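Asik Publishes First Results on Fabric Handling for Home and Shop-Floor Chores

ULMONT, May 10, 2024 - Asik, a developer of automated handling equipment, today published the first results of Funero, its test program for household and light shop-floor chores. The report covers 41 chore types and 1,000 logged attempts. It concludes that machines can now do a limited set of these jobs without help, and that soft goods remain the main obstacle.

Chores were split into rigid-object work and soft-goods work. Rigid-object work includes placing cups on a rack, sorting fasteners into bins and closing drawers. Soft-goods work includes folding towels, turning bags right side out and laying mesh or cloth flat on a table. Each attempt was limited to 30 seconds of contact time. An attempt was marked as failed if a person had to touch the item before the time ran out.

Only six chore types met the program's threshold for unattended use. All six involve rigid objects of known size. No soft-goods chore met the threshold. The most common fault was loss of the fabric edge after the first grasp, followed by picking up two layers in place of one.

Mesh fabric is treated separately in the report. An open weave gives depth sensors an incomplete surface to measure, and a loose sheet takes a new shape each time it is lifted. It can also hang over the gripper housing during a lift and block the tool's own view of the work.
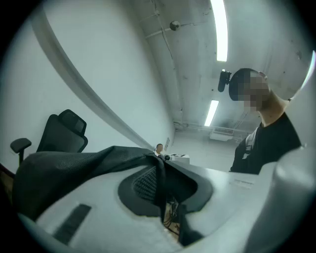 Test Conditions

Work was carried out on flat tables under ordinary ceiling lighting. Operators used hand-held gripper tools to record how a person performs each chore, and the recordings were then used to train the control software. Fabric items were not ironed, starched or marked before use. Results obtained with marked fabric are excluded from the totals.

Availability

The full report, including the fault codes and the scoring sheet, is available on request from the Asik press office. A second round of tests is planned for September and will use the Hadgu wrist unit, which adds force sensing at the fingertips. Asik does not plan to offer a product for folding or laying fabric until a soft-goods chore has met the threshold.

About Asik

Asik designs grippers, control software and test methods for light handling work. The company is based in Ulmont.

Press contact: Asik Press Office, Ulmont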